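Ticket 2000 - Hand-held gripper, tracking drops out near vanity
Project: Baro
Opened by: Liliana Piras
Priority: high (need it before Friday)
Status: open, workaround in place

Problem
Left gripper pose jumps partway through a demo. Operator is holding still, the replay shows the hand sliding sideways and snapping back. Headset pose looks fine the whole time. Right gripper fine. Happens on the shelf task and the small packet task, not on the table wipe.

Demo 302 is the first bad one I can find. Demo 367 is the worst, pose is gone for most of the reach. Everything before 302 replays clean.

Setup
Two-hand rig, headset plus backpack, Sirkeck recorder build from January. Room is the bedroom set, white shelving unit and the vanity with the oval mirror. More than one operator on the floor at once.

Log

9:10 - Restarted recorder. No change. Restarted backpack too, no change.

9:25 - Swapped left and right grippers. Fault stays on the left side of the rig, so not the gripper itself. Swapped back.

9:40 - Reseated cables at both ends. Left one had some play at the backpack plug. Pushed it home, taped it. Better for a few demos then same thing again.

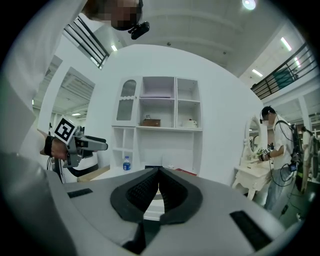

10:05 - Checked the square markers on top of the tools. Wiped them anyway. Asked operators to keep wrists turned so the marker faces the headset, people roll the hand over when they reach low and then we lose it. Helped a bit with the shelf reaches. Doesn't explain 367, marker was in veiw the whole time in that one.

10:30 - Wondering about the mirror. A second marker in the reflection could confuse the tracker. Turned on the reject-duplicates flag (Carretero config, line 400, off by default for some reason). Ran the vanity reach again with flag on and flag off. Off: jumps. On: one small jump, much shorter.

10:50 - Also two rigs working close together. Marker IDs supposed to be different per rig, need somebody to confirm. I only have the sheet for ours.

11:15 - Packet task with flag on. Slow close, hold upright, count to three, put down. Told operator not to squeeze so hard, packet is light and the soft pads grip fine without it.

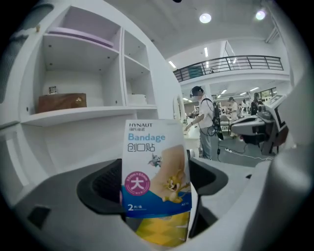 Bandage pack upright between the fingers, shelving to the left.

11:40 - Replayed the new packet demos. Finger opening looks right. Pose looks right except one wobble on the put down. Keeping them but marked "check".

Workaround for now
- reject-duplicates flag ON for every rig
- tape the left plug at the backpack
- marker toward the headset, esp. on low shelves
- keep a good arms length from the other rig
- if replay jumps, redo the demo then, don't save it for later

Still to do
- rerun 302 to 367 through the Gotberg filter, see whats salvageable. Anything with a jump during the grasp gets dropped, jumps during the walk up are probably ok
- new left cable, tape is not a fix
- ID sheet for the other rigs - who has this??
- try one session with a cloth over the mirror, flag off, to be sure it's the mirror and not the cable

Please don't close this when the cable comes in. I think it's two faults.

- Liliana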